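Section 4: Entering ward results in Lekota

Before you start, have the signed tally sheet from each polling station in front of you. A photo of the sheet sent by a candidate's cousin does not count as the sheet.

1. Log in with your agent code and choose Wollport Council, then your ward. The list is alphabetical, apart from the wards that were renamed, which sit at the bottom and sulk.

2. Enter registered voters first. Lekota refuses any vote total higher than this number, a feature that has caused more shouting than any other in the program.

3. Enter votes for each candidate in ballot order. Do not put your own candidate at the top. The program will let you, and you will then award 217 votes to a stranger.

4. Enter spoiled ballots. If there were none, type 0. A blank box means "not yet counted" and holds up the whole ward.

5. Check the total against the sheet and press Lodge.

Note: Ward 29 has two polling stations with the same name. Tell them apart by station number, 41 or 610. 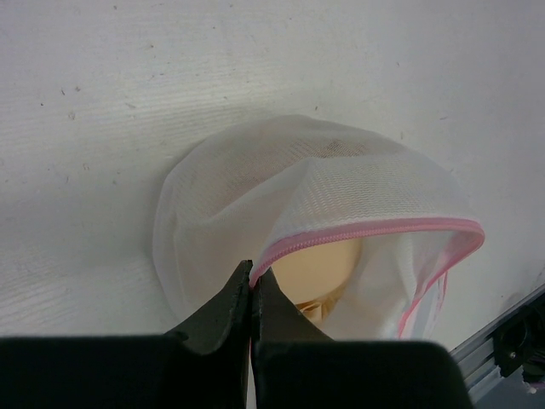 Thulani Gumede wrote after the November by-election to ask why a lodged result can't be corrected by the agent who lodged it, seeing that he had found his own typing error within a minute and then spent until 2 a.m. looking for someone allowed to fix it.

The rule stands. Once lodged, a result can be reopened only by the ward supervisor, using Reopen on the Results tab - and the supervisor must type a reason. "Mistake" is accepted. "See above" is not.

Caution: Do not announce a figure while its status reads Pending. Parties have given victory speeches on Pending, and some of the speeches were quite good.

6. When the status changes to Confirmed, print two copies. Pin one to the station door and hand the other to your supervisor.

If the printer fails, copy the result by hand onto Form B and have two party agents from different parties sign it. Allow time for this.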